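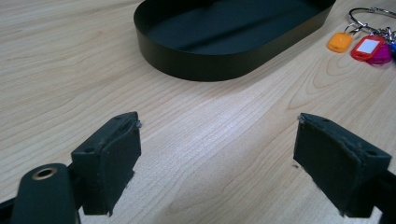

On-demand buses: what are we being asked to give up?

The council's papers on the future of the 44 came out last month, and members who have read them will know the word "flexible" turns up on nearly every page. The 44 itself gets rather less attention. It is the bus between Prorkville and Flummont, it has a timetable, and if the plan goes through it will stop running in March.

In its place we are promised Flinitov, a booking service run by Ondieki with small buses that come when you ask for them. You book on a phone, you are told where to stand and you are given a pick-up time. The leaflet says it will be like having your own driver. I would be more easily persuaded if the leaflet told me how many buses there will be. It does not, and neither do the papers. I wrote to ask and was sent the leaflet again.

I am not against the idea as such. There are people out past the reservoir who have never had a bus of any sort, and for them a van that turns up when called is plainly better than what they have now. If the council had proposed Flinitov for those lanes and left the 44 alone, this would be a short item and a fairly cheerful one. But the papers treat the two as one purse, and the new service is to be paid for with the money that runs the old one.
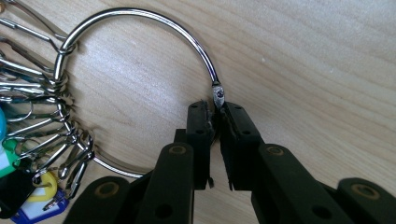
Prorkville Bus Users' Club: Timetables and Fares

So to the numbers, such as they are. The council says 70 per cent of those who answered its survey were in favour of "a more flexible bus service". I would have said yes to that too. Question 3 asked whether you would like a bus that came at a time to suit you. No question asked whether you would like it if it meant losing the 44. The survey was online only and the link was on the council website, on a page you had to know was there. Several members who use the bus every day first heard of it after it had closed. There is nothing in the report about how many people filled it in, and until we have that figure I would not hang anything on the percentage.

Then the fare. The papers say most passengers will pay "only 50p more". That is 50p each way, and it is per booking, so anyone who changes buses at Flummont for the hospital pays it again on the second leg. Passes will be accepted, but at which times of day is "to be confirmed". It was to be confirmed in the spring as well.

Booking is the part that worries me most. With the 44 you walk to the stop and the bus comes, or it is late and you grumble, but you know it is on its way. With Flinitov you may be told there is nothing for an hour and a half, or nothing at all. The papers call this "an unmet request". They say unmet requests will be monitored. They do not say what number of them would be thought too many, or what would happen if that number was reached, and I cannot find any point in the first year at which the council could change its mind and bring the old route back.

There is a phone line for people who don't book by app. Its hours are nine until four. The first 44 of the morning leaves well before nine and is full of people going to work and to college, and they will have to ring the day before and hope. Coming home is worse. If a clinic runs over, you lose your slot and go to the back of the queue, and by then the phone line may well have shut.

Ondieki points to a trial it ran elsewhere and says passengers were happy. I have read the summary. It covers passengers who completed a journey. Anyone who tried to book and couldn't was not asked. I don't say the firm has done anything wrong in that, it is the firm's job to sell its service, but it is the council's job to ask the next question and I see no sign in the papers that it did.

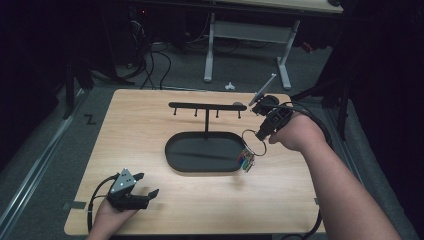 The claim about empty buses deserves a look too. We are told the 44 "often carries very few passengers outside peak times", with a photograph of a nearly empty lower deck. No date or time is given for it. Any bus looks empty at the far end of its route. What matters is how many people got on and off along the way, and the ticket machines must know that, so the figures exist and could be printed. We have asked for them stop by stop. We were told they are commercially sensitive, though the route is paid for out of public money.

It is also true that fewer people use the 44 than once did. The papers put this down to changing habits. They don't mention that the evening buses were taken off, or that the shelter at the Flummont end has had no timetable in it since the old one was removed. If you can't find out when a bus goes, you soon stop waiting for it.

What we would like is simple enough. Run both for a year. Publish the unmet requests every month, print the stop by stop figures for the 44, and then hold the vote. If Flinitov is as good as we are told, the figures will show it.

Comments on the plan have to reach the council by 9th September. They can be sent by post, whatever the website suggests, and paper forms are at the library desk if you ask for them. Please say which journeys you make and at what time, and keep a copy. If you also send one to the club we will put it with ours.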